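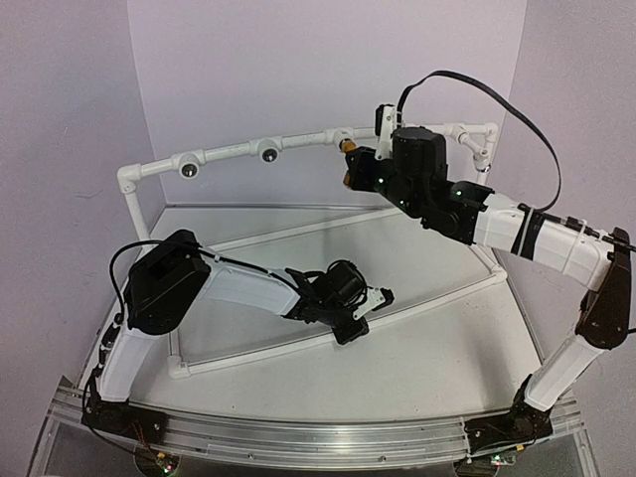 Glue it, Sânziana Ghiță wrote under my last column on pipe frames, and the question of squareness goes away. A cemented joint holds its angle, she argued, and a frame that has been pushed together by hand is a frame waiting to be corrected.

I disagree, at least for anything that stands on a table. A cemented joint holds whatever angle it had when the cement set. If the base was skewed by two degrees at that moment, it stays skewed by two degrees until someone takes a saw to it. Solvent cement on PVC leaves very little time for adjustment, and a rectangular base has four corners that all need to agree within that time. Most people who build one of these frames have no jig. They have a tabletop, a tape measure and a free hand.

The dry-fitted frame has a different fault. It racks. Push on an upper corner and the sockets rotate a little on the pipe, and the rectangle becomes a parallelogram. The usual response is to blame the fittings. I have used elbows and tees from Hustov and from Fister, and the difference in socket grip between them was smaller than the difference between a pipe seated fully and one seated most of the way. An under-seated pipe also adds length to its side. Two sides that were cut to 462 mm will not match if one of them stops short of the shoulder.

Cutting is where the accuracy is won or lost. A ratchet cutter with a dull blade pushes the pipe out of round and leaves an angled face. A miter box and a fine saw are slower and give a better end. Deburr inside and out, mark the socket depth with a pencil, and seat to the mark with a rubber mallet. 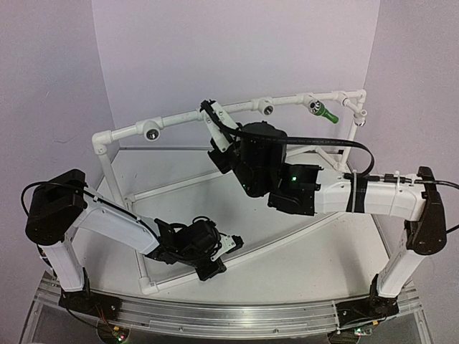 Once the depth marks are all covered, measure both diagonals of the base and adjust until they match. On a cemented frame this measurement only tells you how wrong it is. On a dry one it is an instruction.

My second objection to cement concerns tees. An open tee on an upper bar is a provision for later: a hanging branch, a brace, a second shelf of pipe. Its position along the bar is nearly always wrong the first time. In a dry frame, moving it means cutting two new lengths. In a cemented frame it means cutting a new bar, and usually new corners as well, as the old ones have pipe stuck in them.

Where a joint must not rotate, use one self-tapping screw through the socket wall and into the pipe. It can be backed out. I put screws in the upper corners only and leave the base free, so that the diagonals can be checked again after the frame has been moved.

Ghiță is right about one case. A frame that is carried by its top bar every day will pull itself apart, and there I would cement the uprights into the top fittings and screw the rest.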